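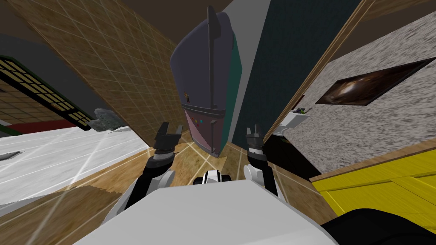 Fig. 3-1. Head view at load, start pose. Both arms raised, grippers open.

3. Setting up a randomized kitchen run

Section 3 covers the sim side only. Real arm replay is section 5. If you haven't done the install check in section 2, go do it, the loader fails in confusing ways without it.

You'll need: the Graketti scene pack unzipped, the Sevden policy checkpoint, and a run folder you can write to. Don't put the run folder on the network share. Slow, and it locks.

3.1 Load the scene

1. Open the launcher and pick Graketti from the scene list.

2. Leave the layout field blank. Blank = drawn from the seed. If you type a layout name the seed is ignored for walls and furniture, but not for textures. Yes, confusing. Will be fixed.

3. Set the seed. The reference run uses 3,978. Use that one first, every time you set up a new machine, so we can compare like with like.

4. Press Load, wait for the view to settle. Textures come in last.

5. Compare with Fig. 3-1. What matters: torso at the bottom of the view, one gripper up on each side, fingers open. Purple object between and above them, floor planks under it. Teal wall on the right, then wood trim, then the gray granite-look wall with the picture on it, yellow cabinet below. Tile wall and the screen on the left.

Note: wall and floor textures are drawn separately from the furniture. A granite wall over a yellow cabinet is a normal draw. Don't file it.

Note: the head camera is set very wide. Things lean and stretch, more so toward the corners. The purple object looks like it comes to a point at the floor. Don't correct for this in the viewer, the policy was trained on the wide view and gets the same pixels you do.

CAUTION: if you see only one gripper, stop. The arm pose file didnt load. Running from a bad start pose gives you numbers that look fine and aren't.

3.2 Check the start pose

1. Open the Joints tab.

2. Click Compare to Reference. Both arms should come up green.

3. If one is red, click Home, wait, compare again.

4. Still red: close the launcher fully, delete the pose cache in the run folder, start over from 3.1. Reloading from inside the launcher doesn't clear the cache.

5. Jog each gripper closed and open again from the Joints tab. Leave both open.

Don't drag the arms around with the mouse. It works, but the drag gets written into the pose file and the next person inherits it. (Vasco lost an afternoon to this in February.)

3.3 Choose the variation level

The method in short, for anyone who came straight to this page. We train with the room changing between episodes: layout, textures, light, loose items. Then test in rooms the policy hasn't seen. The question is which of those changes buys us anything. So each one is on its own switch, and the switches have to be right or the run is no use to the comparison.

Four switches, all under Variation:

Layout. Moves walls and furniture.
Surface. Swaps textures on walls, floor, cabinets.
Light. Direction and strength.
Clutter. Small items, including ones placed off any surface.

1. For the baseline, all four off.

2. For a single factor run, one on, three off. Save it under the name of the switch, lower case. The plotting script matches on the name and skips anything it doesn't know, without telling you.

3. For the full run, all four on.

4. Click Lock. The panel goes gray. If it doesn't, the settings weren't saved and you're about to run whatever was in there before.

Note: Clutter can leave an item hanging in the air. There's a fuzzy gray one by the screen in Fig. 3-1. Leave it. Runs with items removed by hand can't be pooled with the others.

Note: Surface and Layout share a random stream in the old Jondgate build. Changing one shifts the other. Fixed in the current build, check the version line at the bottom of the launcher before you believe a single factor result.

3.4 Run

1. Episodes per condition: 40. Fewer is OK for a smoke test but mark the folder "smoke".

2. Policy: browse to the Sevden checkpoint. Take the final one, not best-val. Best-val was picked on rooms that overlap with the test set. Lourenço found this after the first write-up, the old tables are marked.

3. Camera: Head only. Wrist views off, unless your condition sheet says so.

4. Record: on. Keep every episode, failures too. The failures are most of what gets looked at.

5. Press Start.

6. Watch the first 2 episodes through. You're looking for arms that don't move at all, or a view that freezes. Either one, stop and see 3.6.

7. After that you can leave it.

CAUTION: don't resize the viewer during a run. On some graphics drivers this changes the recorded frame size partway and the episode can't be read back.

CAUTION: don't change the seed between conditions. Same seed list for all, or the comparison falls apart.

3.5 Scoring

Success is scored by the sim state, not by eye. Even so, someone has to look at a sample, because the scorer has been wrong before.

1. Run the scorer on the folder. Writes one line per episode.

2. Pick 7 episodes with the Sample button. Don't pick your own.

3. Watch each one at normal speed and write pass, fail or unsure next to the scorer's line. Cover the scorer column first.

4. If you and the scorer disagree on any, send the episode numbers to Seija Ojala and hold the folder. Don't rescore it yourself.

5. If all agree, move the folder to "scored" and add a row to the run sheet: build, seed list, switches, checkpoint, your initials.

On "unsure": use it. With the wide view it can be hard to tell whether a gripper is touching an object or is just in front of it. Switch to the side camera in playback if you need to. The side camera is for scoring only, the policy never gets it.

What we have so far, so you know what to expect: Surface on its own helped on unseen rooms. Light on its own, no clear difference from baseline. Layout helped but the spread between training runs is wide and we wouldn't quote it yet. Clutter is still running. All of this is sim. Nothing here says how the Seixas bench will do, that's section 5.

3.6 If something goes wrong

View is all one color at load. Textures didn't unpack. Unzip the scene pack again, check the disk isn't full.

Purple object missing. Object list is from a different pack. Reset the list under Objects, reload.

Robot torso not in the view. Head tilt is wrong. Set it back with Home in the Joints tab, then redo 3.2.

Arms don't move after Start. Usually the checkpoint path has a space in it. Rename the folder.

Frozen view but the episode counter keeps going. Stop the run and throw the folder out. The policy was acting on an old frame, the results mean nothing.

Scorer says every episode failed. Check you locked the right object as target in the Objects tab before you blame the policy.

Anything else: Cathal Brennan for the launcher, Vitória Barros for the method and the condition sheets. Send the log along with the seed and version line. A screenshot alone isnt enough to go on.

Next: section 4, Exporting episodes.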